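The Gravton Mill open day, or how I spent a morning learning about felt

My sister-in-law has a gift for finding things to do that are free, educational and a fair drive away. This is how I came to be standing in the parking lot of the old Dridton woollen mill in January, in the wrong boots, waiting for a man to find the key to a gate.

The mill opens to the public twice a year, once in winter and once in May. Sensible people go in May. In May there are lambs, I'm told, and a food truck. In January there is a coffee urn and a sign asking you to mind the ice, which had been placed on the ice, so that minding one meant walking around the other.

Dridton Felt & Woollen has been making felt of one kind or another on the same bend of the river since long before anybody in town now was born. It has also gone broke at least twice. The current outfit took over the building when the last lot left, and they use maybe half of it. The other half is behind plastic sheeting and has pigeons. Our guide, Francine Caron, pointed at the sheeting and said "Phase two," in the tone my husband uses for the basement.

There were more of us than I'd expected. A family with matching toques. A couple who had come for the factory seconds and wanted us all to know it. A retired gentleman in a very good overcoat who asked at every stop what the machine had cost new, and was told at every stop that it had been bought used.

The wool room

You start with the wool, in bales, in a cold room that smells exactly like a wet dog wearing a wet sweater. I had imagined something fluffier. The bales are squashed so tight you could build a garage out of them, and the matching toques did their best to climb one. Francine let us pull a tuft off a sample and told us to rub it between our palms until it clumped. That is felting, she said, and the rest of the building is just that with electricity.

I liked Francine. She has worked there 5 years, came from dental hygiene, and has the same way of asking you a question when you can't possibly answer it, usually over a running carding machine.

Carding is the bit where the wool gets combed. The machine is green, as long as a school bus, and covered in rollers with little wire teeth. You stand behind a yellow line. Wool goes in at one end looking like something you'd clear out of a drain and comes off the other as a thin grey web, so light it drifts. I would have stayed there all morning. It had the pull of a fireplace. My sister-in-law had to come back for me.

They card everything in batches, by colour, and cleaning the rollers between colours takes most of a day. So they do all the whites, then creams, then greys, and work their way down to black like someone doing laundry properly. The gentleman in the overcoat asked what happens if you get it wrong. "You get oatmeal," said Francine. Apparently oatmeal sells very well.

Steam, soap and a great deal of noise

The next hall is the wet one, where the web is layered up, soaked and jiggled between hot plates until it gives in. It was lovely and warm, and we all discovered at once a deep interest in the wet process. Glasses fogged. Coats were opened. The man in charge, Hipólito Cáceres, gave what I'm sure was an excellent talk. I caught "shrinkage" and "Tuesdays"... no, I'm now told it was "two stages". So much for my note-taking.

What I did get, because it was written on the wall in marker, is that a sheet goes in at 1,000 millimetres wide and comes out at 623. Hipólito tapped the second number several times with real affection. If it comes out wider than that, it hasn't felted enough and will pill. If it comes out narrower you have made a doormat. Every so often he pulled a corner out, stretched it, sniffed it, and put it back. I asked what he was sniffing for. He thought it over and said he didn't know, but the fellow who trained him did it too.

After that there's the fulling stock, which is a pair of big wooden hammers in a trough, thumping away at a roll of wet cloth. It's kept for demonstrations and one customer, a saddle maker who says he can tell the difference. The hammers go up, you brace, they come down, your fillings move. The smallest toque burst into tears and was taken out to look at the urn.

The needle room, and the prickly question of real felt

Upstairs is where it gets political. Wet felt, you see, is wool, soap, water and bad temper. Needle felt is made dry, with barbed needles punching up and down through the fibres until they tangle. You can do it with wool, but you can also do it with polyester, and there are people in the felt world who would rather not discuss it. Francine lowered her voice going up the stairs.

The needle loom is a Zelunik, second-hand like everything else, and it sounds like a hailstorm on a canoe. It is looked after by Stanisława Lis, who wore two pairs of ear protection, one over the other, and communicated by eyebrow. She passed around a snapped needle so we could feel the barbs. One of the factory seconds people put it in her pocket by accident and there was a short, polite standoff.

Craft felt in the stores is mostly the dry, synthetic kind. It comes in every colour, costs next to nothing and doesn't fray when you cut it, and Francine was quite fair about that. Her view is that the wool stuff is for things you wear or wipe your feet on, and the other stuff is for things children will lose.
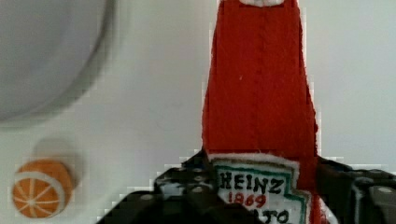 Play food is what keeps the needle room busy, which surprised me more than anything else on the tour. I had assumed insulation, or pool tables. But there is a steady appetite for soft fruit, soft eggs and soft sandwiches, and Leilani Gallagher, who runs the sewing workshops at the back, talked about it with the seriousness other people save for mortgages. Flat things are easy, she says; any fool can cut out a fried egg. Bottles are where you find out if you can sew, and if you want to know what she's up against, look at the ketchup, tall and deep red with faint creases running down its length and a white label that says HEINZ and 1869. A taper like that wants to buckle, and every bit of fuzz catches the light. My own attempt at her workshop table was supposed to be a pear. My sister-in-law guessed light bulb.

The workshop, I should say, was the best part of the day for anyone under ten and the most humbling for everyone else. You get a square of felt, a blunt needle and embroidery floss, and Leilani walks around behind you making small encouraging noises that get higher in pitch as she nears your work. The gentleman in the overcoat turned out a perfect strawberry, with seeds. He had been a surgeon. He asked what the needle had cost.

Lunch, such as it was

There's a canteen on the ground floor with long tables and soup. You could have lentil, or you could wait and see if there was anything else, and then have lentil. It came with a bun the size of a curling stone and not much softer. I have no complaints; it was hot, it was by donation, and the window looks right out over the weir, which was frozen at the edges and roaring down the middle.

Estela Cisternas, who manages the place, came around to the tables and answered questions while we chewed. She was frank. The building eats money. The roof over phase two will cost more than the whole business made last year. They have one big steady contract, making pads for Montecinos, the piano people, and everything else is orders of twenty here and a roll there. She said she'd been told to put in an escape room. I think she was joking, but she did look at the plastic sheeting for rather a long time.

The shop

You exit through it, naturally. Seconds are in bins by the door, and by the time we'd finished our soup the seconds couple had been through them like raccoons. I bought insoles (grey, excellent, I'm wearing them now), a set of coasters with one corner not quite square, and a bag of offcuts I will certainly do something with. My sister-in-law bought a hat that makes her look like an acorn. She knows, and she doesn't care.

Slippers are the thing to get if you can find your size. I couldn't. They had plenty for very small children and several pairs for what must be giants.

If you're going

Park in the upper lot, not by the river. The lower one looks closer but there's a flight of iron stairs, and in winter it's a luge run. The tour is free and takes most of a morning; the workshop is extra and fills up, so put your name down at the desk before you do anything else. Strollers can manage the ground floor but there's no elevator to the needle room. Take ear plugs. They have some at the desk, the foam kind, but they had run out of everything except left-over singles.

Cash only in the shop. The nearest bank machine is at the gas station on the highway, where they also do a much better bun.

Posted January 28, 2018. Comments are open, and if you were the family with the toques, one of you left a mitten in my car, and I would love to know how.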